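# Jogo de cama Cistanside, verde-sálvia

Vendo roupa de cama na Ciltota há 7 anos e esta é a que levei para casa (duas vezes, porque a minha irmã ficou com a primeira!). O algodão é macio logo de início, e quem gosta de dobrar roupa em cima da cama vai perceber depressa porque é que insisto tanto no toque.

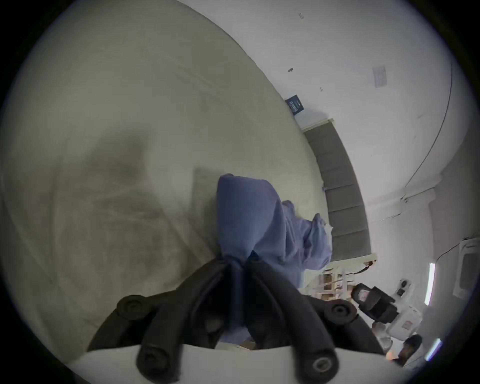 O conjunto traz lençol de baixo com elástico, capa de edredão e fronhas. Lava-se a 40 graus, e eu seco sempre ao ar – a máquina de secar deixa-o um bocadinho áspero. 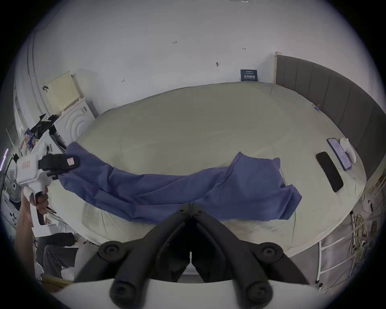 *Edredão verde-sálvia com cabeceira cinzenta estofada.*

O lençol ajustável é a minha peça preferida. Fica esticado sem grande luta, mesmo em colchões altos, e o elástico Björklund dá a volta toda, não só nos cantos. 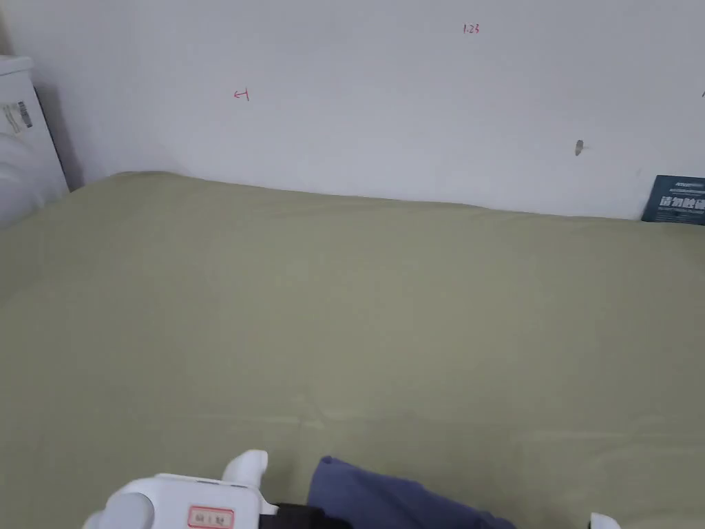
Oda Westerberg escreveu-nos em dezembro a dizer que o dela aguentou o inverno inteiro sem ganhar borboto, mas que gostava de ter a fronha com fecho em vez de aba. Já passei o recado à Colla, que nos faz a confecção, e estou a torcer por isso!

Com camisas e pijamas azuis por cima o verde fica lindo, digo eu, que sou suspeita.
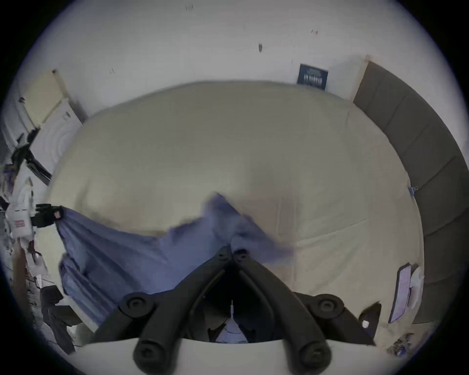

**O lençol de baixo vende-se à parte?**
Vende-se, em todas as medidas do conjunto; basta escolher "só lençol" antes de juntar ao carrinho.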